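Sindano Demonstration Recording Kit

For teams who need a robot to learn from examples and have run out of patience with their own scripts.

Sindano records what the arm did, what the cameras saw and when, and keeps all of it in step. You bring the arm, the table and an operator with a tolerance for picking up small cubes.
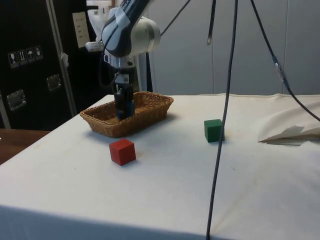
Each attempt is saved as one episode, good or bad. The operator marks it with a foot pedal: left for keep, right for the other sort. Our Flemindale workshop logged 973 episodes in May, of which 124 went to the right pedal. We ship those too, as learning systems like to see a mistake and our operators are generous with them.

Fixed and wrist views are recorded together, so you needn't line them up afterwards with a spreadsheet and a strong drink.

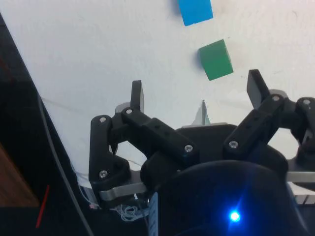
Wrist view: green and blue cubes ahead of the fingers.

The kit includes the Mahlangu sync box, the pedal, 2 camera mounts and a printed manual of 32 pages, almost all of them useful. Arm, gripper and cubes sold separately. Baskets you can find yourself.
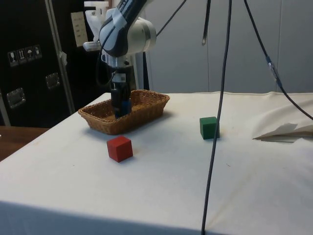
How many episodes do I need for a simple pick and place?
More than you planned. Start with a hundred, train, see where it fails and record more of that.

Orders and spares: Surnton depot. Prices on request.
Page updated June 10, 2019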